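Home | Projects | Student Reports | Seminars | Contact
Filed under: Software, Perception, Final reports

Does the learned grasp planner earn its keep? Tube handling with Willedik

Annick MacPherson
Project report, second term

1. What I set out to test

Willedik is the planning package our lab has been told to standardize on. Its documentation claims that a grasp policy trained on demonstrations will cope with clutter, glare and clear plastic without a hand-tuned perception stage. I was doubtful when I chose the topic in April and I am still doubtful, though for different reasons.

The task was to lift a capped centrifuge tube out of a rack and put it back in another hole. Two pipelines were compared. The first, Mikura, is the lab's older code: segment the caps by colour, fit a circle, look up the nearest hole in a rack model, plan a straight vertical approach. The second is the Willedik policy, which takes both camera views and the joint state and puts out short chunks of end-effector motion. Both send their output to the same low-level controller, so any difference in tracking should be down to the commands and not the motor side.

2. Setup

The fixed camera gives the planner its overview and the wrist camera takes over for the last part of the approach. Calibration between the two was redone every Monday, using a printed board and the solver that ships with Mikura.
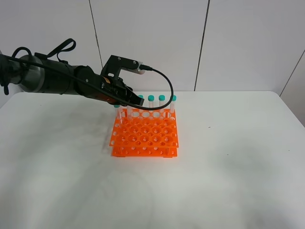
Figure 1. Gripper over the rack, overview camera.

The cable bothered me from the start. Neither planner has it in its collision model. It takes up a good deal of space past the wrist, its shape changes with the arm pose, and from the overview camera it can cross in front of a tube. Mikura splits a crossed tube into two blobs and rejects both. Willedik does not report rejections at all, so I had to infer what it had made of the cable from where it went next. I count that as a weakness in the tooling whatever the success rate says.

3. Training data

The policy was trained on 3,000 short segments cut from teleoperated runs. I relabelled a sample by hand and found 17 segments where the gripper-closed flag came on before the fingers had moved. The logger was stamping the command time instead of the measured time. Fixing it took an afternoon. I retrained with the corrected stamps and the early closing went away, which makes me wonder how much of what gets called policy behaviour in other reports is a clock problem.

4. Observations

In the wide spacing layout I could not separate the two pipelines. Mikura was slower to start and never surprised me. Willedik moved more smoothly and sometimes hesitated over an empty hole, for reasons I could not recover from the logs.

Tight rows were harder on both. The finger needs somewhere to go on each side of the cap, and Mikura's vertical approach assumes the tube is vertical too. A tube that leans in its hole puts the cap centre away from the hole centre, and the lookup then snaps to the wrong position. The learned policy has no such lookup and did better here. I will grant it that much.

The wrist view has its own trouble. Clear tube walls take on the colour of whatever is behind them, so depth on the bodies was close to useless and I masked everything except the caps.

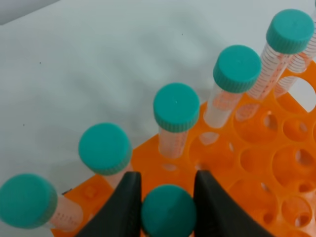
Could the cap mask alone have fixed the older pipeline?
Partly. With the mask and a tilt estimate added, Mikura handled most leaning tubes, but it still failed whenever two caps merged into a single region.

5. What I would not claim

I ran 5 layouts with 2 rack positions each. That is a small test. All of it used one rack type and one cap colour, and the Mikura thresholds were tuned for that colour, which flatters it. Joseph, the simulator we were meant to use for a larger sweep, renders clear plastic as a flat grey and I threw those results out. The Plustex driver also dropped wrist frames under load. I interpolated the pose across the gaps, and a stricter reader may want those trials excluded.

My recommendation is to keep Mikura as the default and to run Willedik beside it with logging switched on, until it can tell us which tube it thinks it is reaching for. The timestamp patch and the tilt estimator are in the project repository under tools.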